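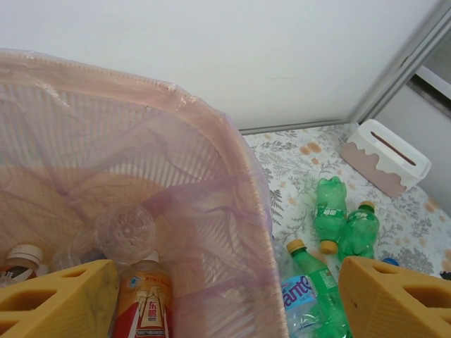
*Bottles on the tablecloth and in the lined basket, from the wrist camera.*

# Picking Up Bottles, 800 Times

Danica Papadopoulos starts work at 7:30 in the morning by throwing trash on a table. She takes bottles out of a sack, drops them on a flowered tablecloth, and pushes a few of them around with the back of her hand. Then she sits down and picks up the controls.

The job is to get the bottles off the cloth and into a pink basket with a bag in it. The robot's yellow fingers do the picking up. Papadopoulos does the thinking, for now. Everything she does is recorded, and the recordings are used to train the software that is supposed to do the job without her.

She works for Pollier, a small company in Platitz that teaches household chores to robot arms. It rents the ground floor of an old shoe store near the bus depot. The shelving is still up on one side and holds spare motors, dish towels, boxes of tape, and a large amount of laundry that belongs to the robots' work and gets folded and unfolded all day.

A single demonstration at the bottle table usually starts with the fingers open over the cloth and ends with the last bottle let go over the basket. Papadopoulos taps a foot pedal to start the recording and taps it again to stop. If she knocks the basket over or loses a bottle onto the floor, she presses a different pedal and the recording is marked as bad. It is kept anyway. The training group wants the bad ones too, in a separate folder.

The target for the bottle task is 800 good demonstrations. I visited in July, when the count on the whiteboard was a little past half.

**By remote or by hand**

Pollier collects demonstrations in 2 ways. The first is remote control. The operator sits behind the robot and moves a smaller, lighter arm, and the robot copies the motion. The second has no robot arm in it at all. The operator holds a gripper by a handle, with a camera on it, and does the chore with that, squeezing a trigger to close the fingers.

Tomić, who runs the floor and goes by his last name with everyone, prefers remote control for anything fussy.

"With the handle you can cheat and you don't know you're cheating," he said. "You bend your wrist some way the robot can't bend. It looks great. Then we try to play it back and the arm runs out of room."

Papadopoulos likes the handle. It's faster, and she can stand up while she does it. With the remote arm there is a short lag, and new operators tend to overshoot. They reach, see nothing happen, reach farther, and the robot plows into whatever they were reaching for. She did it for most of her first week. Her advice to new people is to move at the speed you would use to carry a full bowl of soup.

I was given a turn on the remote arm. A bottle that has been crushed is easier to grab than a full-shaped one, at least for me, because the dents give the fingers something to settle into. Round ones roll. I chased one to the edge of the cloth and had to be told to stop pushing and come down from above. The trigger gives back very little feeling. You watch the fingers and guess.

**Making a mess the right way**

The hard part of the work has little to do with the controls. It is setting up the table so that each demonstration is different from the one before it, in ways that will help.

People are bad at this. Ask someone to scatter bottles at random and they will leave nearly even gaps and point most of the caps the same way. Early recordings at Pollier had that problem. The trained robot did fine on tidy messes and froze when two bottles were touching. So now there is a printed sheet for each session that tells the operator what to set up: bottles leaning on each other, bottles next to the tissue box, a bottle partly in the way of the basket. Some setups begin with bottles already in the basket, so the robot gets used to seeing them there and leaves them alone.

The cloth matters too. The team started on a bare gray table and moved to patterned cloths later, after a trial in a real kitchen went badly. Leaves and flowers printed on fabric gave the software a lot to look at that wasn't a bottle. Clear plastic was the worst. The pattern shows through it, and on a small camera there may be only a few bright lines to say that a bottle is there at all.

The bag in the basket is another source of trouble. Papadopoulos showed me how a low release can drag the fingers through the film and pull the edge of the bag inward. She lets go high, over the middle. She had done it that way from the start without giving it any thought, and it was Tomić who noticed that the robot trained on her recordings had fewer snags than the one trained on a coworker's.

That comes up a lot on the floor. The robot picks up habits. One operator used to pause over each bottle before going down for it, and for a while the robot paused too, in the same spot, for no reason of its own. Pollier has 11 operators, and the schedule is set so that no single person supplies too much of any one task.

**What gets thrown out**

In the afternoon the recordings go through a review program called Sulari, which the company wrote for itself. It puts the wrist camera view next to a graph of the finger opening and lets a reviewer run through both quickly. The reviewer cuts dead time from the start and end, checks that the label matches the chore, and rejects anything with a hand in view.

Papadopoulos reviews other people's work and never her own. She says she can tell who was driving from the first few seconds. One coworker comes in from the left every time. Another opens the fingers all the way, even for a thin neck.

Operators work the controls for 2 hours and then have to switch to something else. The rule came in after complaints about sore thumbs. The recordings improved as well, according to Tomić, who had been finding most of his rejects near the end of long sessions.

I asked to see the robot try the bottles alone. It was running on a model trained from the first batch of demonstrations. It picked up a green bottle on the second try, carried it over, and dropped it in. Then it went for a clear one, closed on air beside it, lifted, and carried nothing to the basket with the same care. It opened its fingers and went back.

Papadopoulos wrote the setup down on her sheet, clear bottle with the cap facing the wall, and said she would do a batch of those after lunch.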